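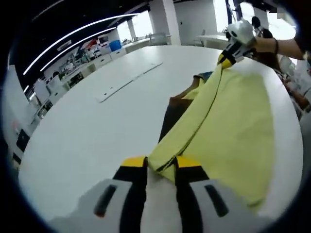

Still Waiting for the Laundry Robot

I have been promised a machine that folds my laundry for most of my adult life. The latest promise came from a company called Dekix, whose newsletter told me in August 2021 that domestic help was "closer than you think." I think about it every Sunday night, so that would have to be pretty close.

My neighbor Hülya Sezer ran the linen room at the Griststead hotel for 24 years. On a busy day her crew got through more than 200 sheets. She has seen the demonstration videos, and her first question is always who put the towel on the table like that. She means flat, alone, and with a corner sticking out. Give her a machine that can reach into a hot dryer and find the pillowcase that has eaten three socks, and she'll clap.

A car door is the same car door every time. A shirt is a different shape whenever you touch it. Pick it up by the hem and the collar vanishes. Pull a corner and some other part slides under, and now the edge you wanted is in there somewhere. We manage this while watching television, and we've been rude about the skill for centuries, mostly because of who was doing it.

What strikes me about the current work is how much of it still comes down to a person's arm. Somebody holds a gripper in a gloved hand and pinches a corner of cloth, with another gripper on the opposite corner, and the hope is that software will pick up the knack. I find this more convincing than any newsletter. It at least admits where the knack is kept.

So can machines do the chores yet? Some of them. My vacuum, which I named Eberhard, does the hall nicely and then strangles itself on the bath mat. The dishwasher is a triumph, provided I load it, unload it and wash the big pan.

Hülya folds a fitted sheet in five moves. I've watched her do it over and over, and I still roll mine into a ball and shut the closet door.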